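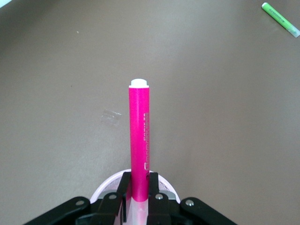

Pink highlighter, upright, with the white cap end at the top.

Desk Supplies: The Kershaw Street Office

Home > Galleries > Office > Desk Supplies

This gallery covers the small supplies kept at our Kershaw Street office. We went through the shared desks and the supply closet in April and sorted what was there. The notes under each heading say what the item is, where it is kept and whether we plan to buy it again. Furniture and shelving have their own gallery, and so does the mail room.

Only the highlighter has a photo so far. The other entries are listed in the order they will appear, and photos will be added as they are ready.

Pink highlighter
The barrel is a glossy hot pink with gray-silver lettering running up one side. The lower section is a paler, translucent pink plastic. The end in the photo has a rounded white cap with a slightly wider collar under it. Pink is used for dates and deadlines on printed schedules. Kept in the second drawer of the front desk.

Yellow highlighters
Used for everything else. These run out first, and they are the only color we order by the box. If the one you have is going dry, put it in the tray marked Test and take a new one. Someone goes through the tray at the end of the month.

Ballpoint pens, black and blue
Stored in two cups on top of the supply closet. Black is for forms that get scanned. Blue is for signatures, so the original can be told apart from a copy. The red pens were removed from the cups and are now with the proofing materials.

Permanent markers
For boxes and shipping labels only. Please do not leave them next to the whiteboard. The board in the back room still has a faint line across the top left corner from last year.

Whiteboard markers
Four colors, kept on the ledge of each board. Store them flat. The green ones we bought from Onenport were hard to read from the far end of the table, and we will not be ordering that shade again.

Pencils
Mostly number 2, plus a few softer ones left over from the drawing class. The electric sharpener is on the filing cabinet by the window. It jams on short pencils, so use the hand sharpener for anything under 3 inches.

Sticky notes
Square pads in the closet, narrow flags in the front desk. The flags are better for contracts, where they mark the signature lines without covering any text.

Index cards
Ruled on one side. We found 313 of them in a shoebox behind the printer paper, which should last a good while. They are now in the card file on the second shelf.

Binder clips
Sorted into small, medium and large. The large ones hold over 40 sheets of ordinary copy paper without slipping. The small ones were mixed in with paper clips and took most of an afternoon to separate.

Paper clips
Plain metal only. The coated ones leave a mark on glossy paper after a few months in a folder, so those have been moved to the craft box.

Tape
Clear tape is on each desk in a weighted dispenser. Refills are in the closet. Packing tape is in the mail room and should stay there.

Scissors and letter openers
One pair of scissors per desk. The pair with the orange handle is for paper only and the pair with the black handle is for tape and packaging.

Rulers
Metal rulers are for cutting and plastic ones are for drawing lines. Both hang on the inside of the closet door.

Drawer trays
The trays came from Trolter and fit the front desk drawers with a little room at the back. They do not fit the older desks. We are trying a shallower Cikow tray in one of those and will add a picture if it works out.

Notes on the sorting

Everything was taken out, wiped off and put into groups on the long table. Pens and markers were tested on scrap paper. Anything that did not write after a few strokes was thrown out. Duplicates went to the closet, and each desk now has the same basic set: one pen of each color, one pencil, one yellow highlighter, a pad of sticky notes and a pair of scissors.

Labels are on the front edge of each shelf. If you finish the last of something, take its label off and leave it in the dish on the filing cabinet. The next order is made up from the labels in the dish.

More galleries
Shelving and Cabinets
Mail Room
Back Room, Before and After

Back to top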